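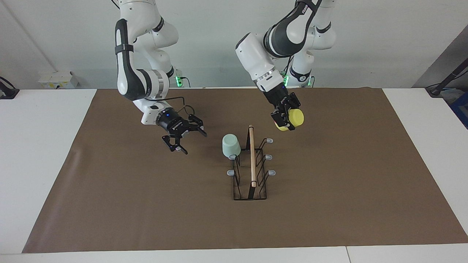

Skomonel cup rack notes

README, last touched July 30, 2019
Maintained by Torunn Sundqvist

What's in here
2,915 entries on drying cups, 2,528 checked. Remaining ones still need their colour column fixed. Plastic cups only, no mugs.

Files
cups.csv - one row per cup per go
racks.csv - wire racks, incl. the Clivo ones
notes.txt - messy, sorry

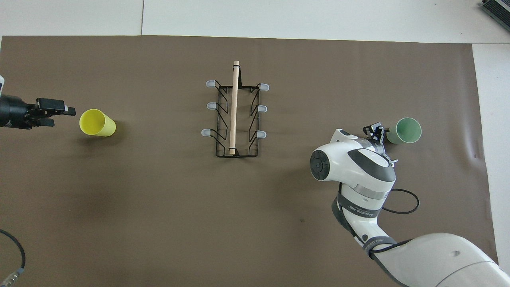

Colour goes in as plain words, lower case. No shade names off the packaging, they dont match between shops. Yellow is yellow, and a cup like the pale green one lying on its side goes in as "green", with "pale" in the notes column. Rack prongs: count the rubber tips, so six for the black wire rack with the dowel. Missing tips get thier own row.

To do
- merge the Skjelbred sheet
- rename "grey2"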